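목록 | 이전 글 | 다음 글 | 글쓰기

제목: Re: 식기 건조대에 그릇 놓는 순서 (긴 글)
댓글 2 | 공유 75
인쇄 | 이메일로 보내기

안녕하십니까. Memura 살림 메일링 리스트 여러분.

저는 한국어가 모국어가 아니어서 문장이 조금 딱딱할 수 있습니다. 미리 양해를 부탁드립니다. 지난번에 올라온 질문을 읽고 답장을 씁니다. 질문 부분만 남기고 인용합니다.

> 부엌이 좁아서 철사로 된 작은 건조대를 샀습니다.
> 접시는 괜찮은데 대접을 넣으면 자꾸 기울어지고,
> 컵은 놓을 자리가 없습니다.
> 나무로 된 물건도 같이 말려도 되는지 궁금합니다.
> 다른 분들은 무엇부터 넣으십니까?

저도 Gruvville로 이사한 후에 같은 고민을 했습니다. 전에 살던 Baudry의 집에는 싱크대가 두 칸이어서 건조대가 필요하지 않았습니다. 지금은 하얀 상판 위에 건조대를 왼쪽으로 놓고, 오른쪽은 비워 두었다가 그릇을 잠시 내려놓는 자리로 씁니다.

1. 대접을 먼저 넣습니다

철사 칸은 접시를 세우는 데에 맞게 되어 있습니다. 그래서 대접은 칸 사이에 세우지 않고, 건조대의 가운데쯤에 엎어서 얹는 것이 저에게는 제일 편합니다. 접시를 먼저 세우면 대접이 들어갈 폭이 남지 않습니다. 깊은 대접은 조금 비스듬하게 해야 굽에 물이 고이지 않습니다.

2. 접시와 컵은 상판에서 기다리게 합니다

한꺼번에 넣으려고 하면 손이 바빠지고 그릇끼리 부딪칩니다. 저는 접시를 상판 안쪽에 놓고 컵도 건조대 밖에 둡니다. 대접의 자리가 정해진 다음에 접시를 한 장씩 옮깁니다. 컵은 마지막까지 밖에 있어도 됩니다. 마른 행주 위에 엎어 놓으면 충분합니다.

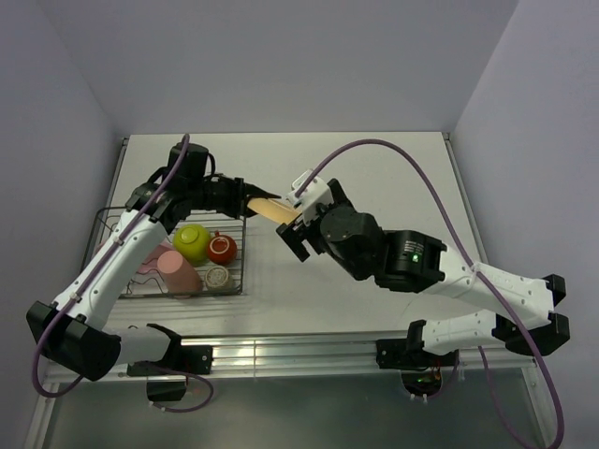
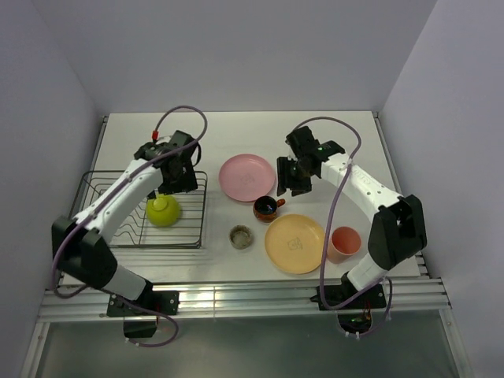 연두색 대접은 건조대 안에, 분홍색 접시는 상판 안쪽에 있는 것이 두 번째 사진입니다.

3. 나무로 된 것은 따로 말립니다

질문하신 분께 이 부분을 꼭 말씀드리고 싶습니다. 나무 주걱이나 나무 받침을 젖은 그릇 밑에 두면 위에서 떨어지는 물을 계속 맞습니다. 저는 그렇게 해서 주걱 하나를 버렸습니다. 끝부분이 검게 변하고 냄새가 났습니다. 지금은 행주로 닦고, 바람이 통하는 곳에 세워 둡니다. 겨울에는 하룻밤, 장마 때에는 더 오래 둡니다.

4. 건조대도 가끔 씻어야 합니다

철사가 만나는 구석에 물때가 생깁니다. 저는 구연산을 푼 물에 담갔다가 헌 칫솔로 문지릅니다. 검은색 코팅이 된 건조대라면 거친 수세미는 쓰지 않는 편이 좋겠습니다. 11월에 한 번 급하게 문지르다가 코팅이 조금 벗겨졌습니다.

혹시 컵을 걸 수 있는 고리를 따로 달아서 쓰시는 분이 계십니까? Brorari 시장에서 하나 보았는데, 철사의 굵기가 맞을지 몰라서 사지 않았습니다. 써 보신 분이 계시면 굵기를 알려 주시면 감사하겠습니다.

읽어 주셔서 감사합니다.

조회 3,383 | 추천 413
답장 | 전체 답장 | 인쇄 | 이메일로 보내기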